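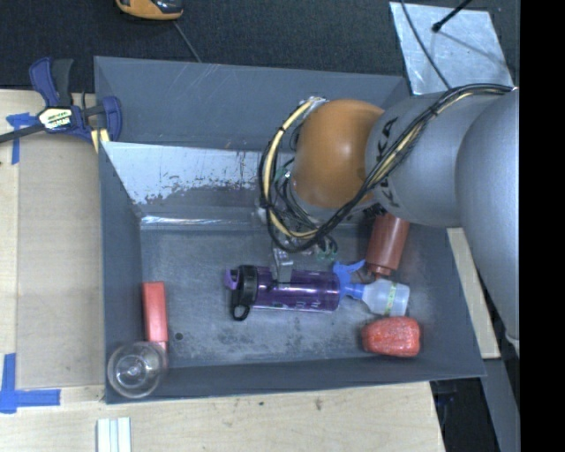

# Bronine Bin Set

Welcome, and thanks for taking an interest in this little project! Bronine is a bin-picking dataset and the handful of scripts that go with it, put together over many evenings and weekends in the shared workshop at Susside. I started it because I wanted to learn grasp planning on a real arm with real household stuff, and I ended up with enough recordings that it seemed a shame to keep them on one drive under my bench.

Please read the whole card before you train on anything. It's a bit long (I know, I know), but most of the questions I've had by email are answered somewhere in it.

## What you get

- 288 pick attempts, each in its own folder
- color stills from one fixed camera, taken before, during and after each attempt
- joint positions logged for the whole move
- a short text file per attempt with the target object, the grasp I asked for and how it went
- 2 calibration folders, one from before the bin was moved in March and one from after

There are 22 objects in the full set. They turn up in small mixed groups, tipped into the bin by hand and left however they land.

## The setup

The arm is a KUKA with a finger gripper on the end, and the cables run along the outside of the arm with ties to keep them together. I would love to tell you the cable routing is elegant. It works, and I've redone it more times than I care to admit, and the loop near the last orange joint still gets between the camera and the gripper in a good many pictures. If your method needs a clean view of the fingertips at the moment of contact, you'll want to filter those attempts out – the `occluded` flag in each text file is there for that.

The bin is a gray metal one with sloping sides. It's scuffed, and the coating is gone from a big patch on the far wall, so you get bright reflections there and along the bend where the wall meets the floor. I thought hard about repainting it and decided to leave it alone. Bins in workshops look like that, and my first segmentation model, which was very proud of itself on clean renders, found three extra objects in the shiny part. Good lesson for both of us!

A bar clamp on the side of the bin is part of the normal setup, and so is the blue tape on the wooden work surface. If you build something similar, check your clamp before every session. A bin that creeps a little ruins your calibration very quietly.

## The objects

Everything is ordinary and easy to replace. The ones people ask about most:

- **Purple water bottle.** See-through, with a ribbed black lid and a carrying loop. The loop is the fun part, and it makes this one a favorite of mine.
- **Spray bottle.** Blue trigger head, whitish body. The lever sticks out whichever way it pleases, so treat the outline as unreliable.
- **Clear drinking glass.** Hard for any camera, and hardest when it's next to something colorful.
- **Long red box.** Friendly and flat-sided until it settles close to a wall, and then there's hardly any room for a finger beside it.
- **Red package.** Glossy and lumpy. The highlights on it can look like edges.
- **Brownish-red bottle.** Plain enough on its own, but it does like to end up near the right wall, partly under the arm.

The names above match the ones in `objects.txt`. I never settled on a nice numbering scheme, so please use the names.

## Getting started

1. Unpack the archive somewhere with plenty of space.
2. Run `check_files.py`. It prints any folder with a missing log.
3. Open `view_attempt.py` and give it a folder name. Use the arrow keys to step through.
4. Pick the calibration folder that matches the attempt. The text file tells you which one.

Motion logs are capped at 1000 samples per attempt. Slow moves were thinned to fit, so use the time column and don't assume even spacing.

## Known problems

The background isn't tidy. There are tools and cables on the dark carpet behind the bin, and they come and go between sessions. Crop to the bin if that bothers your model.

Light came from the workshop ceiling and whatever the windows felt like giving that day. I haven't corrected for any of it.

One bin, one camera position, one arm – please don't expect a model trained only on this to do well in a different room. I'd treat it as a practice set, or as something to mix with your own recordings.

## Use and thanks

Use it for whatever you like, at home or in class, and mention Bronine if you publish. Corrections to the labels are very welcome, and I do try to answer everything, though it may take me a week or so.

Last updated 2023-06-01

Related projects
Stisgate – gripper finger mounts and drawings
Bakilana – camera calibration helpers
Bronine viewer – step through attempts on a laptop
Susside workshop notes – cable ties, clamps and other small matters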